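Three evenings at the Altmont, and one morning behind the screen

In November I went to see the film days at the Altmont, the old cinema near the river port. The program had 11 films from countries of Africa and South America, and I managed to see five of them. I also joined the morning tour of the building, where visitors could go up to the projection room.

The tour started at nine thirty and we were 5 persons. Our guide was Akosua Agbeko, who chose most of the films together with two colleagues. She took us first through the back door and up a very narrow stair. The projection room is small and warm. There are two machines in it: a digital one, which makes all the work now, and an older one for 35 mm film, which they still start once a month. She let us hold a piece of film against the lamp. It was from a short documentary about salt workers, and one could see each face quite clearly.

After this we went down to the hall. It has 68 seats, with red covers that were changed last summer. I had the place at the end of row C on all three evenings, and I can recommend it, because the head of the person in front is not a problem there.

The film I liked the most was "Huaranga", a quiet story of two sisters who must sell their mother's house in the mountains. Almost nothing happens in the first half hour, and then there is a long dinner where everything is said. "Umasero" was more popular. People laughed a lot, but I found the subtitles too quick, and some songs had no translation at all.

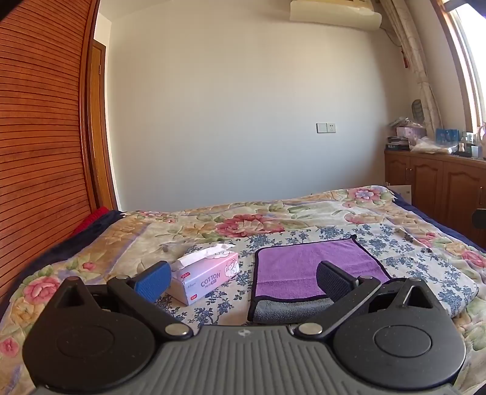 Kam-wah Poon wrote to me after reading my first notes that I was unfair to "Umasero". The songs were left without subtitles on purpose, according to the director's talk after the late show, and the second one is a lullaby whose words even the main character does not understand. I had gone home before this talk to catch my bus, so I missed the explanation. I would still like to have the words on a sheet of paper.

The talks were in the foyer, with tea and small corn cakes. It is a nice custom, but the foyer is next to the street and the trams are loud. On my second evening a microphone was brought and it became better.

Tickets can be bought at the door or on the website. The evening pass is the better choice if you want to see two films, and it includes the tea. For the tour you must write to them before - the stair does not permit big groups. The last film I saw, "Brovulus", will be shown again in the spring, this time with the 35 mm copy.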